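Re: [Givia-kitchen] clearing trays after the Tuesday lunch

Hello everyone,

Sorry this took me a few days. I wanted to read all the replies properly before adding mine, and then August got away from me as it always does.

Unnur Dalsgaard wrote:
> I was on clearing last time and I must say the trays were coming
> back every which way. Wrappers in the bowls, rice in the plastic
> tubs, plates stacked with food still between them. We served 84
> people and I was scraping until well past four. Could we please
> agree on one way of doing it and write it down? I don't mind
> which way!
>
> Also, does anybody have the lid to the big pot from Parov?

Unnur, thank you for saying it, and I'm sorry you were left with all that on your own. The lid is on the shelf over the freezer at our place, and I'll bring it with me.

I agree that one way is better than five, and I think the nicest thing would be to work on one tray at a time, right there on the table, with everything you need laid out before you touch a dish. When I ran the lunches at Trirna we got so used to it that we could chat the whole time and still be home for supper. The black tray takes all the food scraps, and the clear tub stays clean and empty until you have something to put in it. Keep the teal tray in the middle where you can reach it from both sides. Scrape first, then deal with wrappers, then lift the dishes off, and wipe the tray last of all, since rice gets into the corners and dries there like glue (I have chipped it off with a spoon handle more often than I'd like to remember).

I've put three pictures in below. The first has a tray with its dishes still on and a white bowl that wants scraping. In the second, the rice and peanuts are in the black tray and there's a wrapper to pick up. The third is a close one.

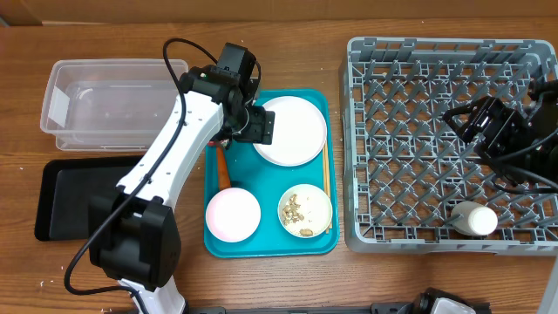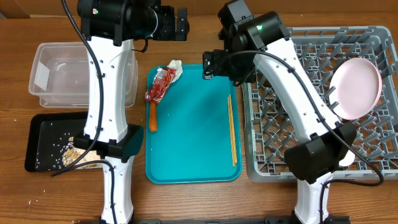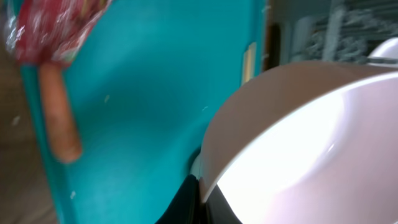 WHAT WE STILL NEED

A second scraper, for one thing. The one we have is fine but it wanders off. Goel have them in the kitchen section, and if somebody is going that way please get one and I'll pay you back from the jar. We could also use more of the flat white plates, but I would like to go through the cupboards at Givia first, as I have a feeling there's a whole box behind the coffee urn.

If you can take a turn at clearing next month, write back to the list so Unnur can see it too. Two people per lunch would be lovely. I'm happy to be one of them the first time and show anybody who's new.

Warmly, and thank you all again for the soup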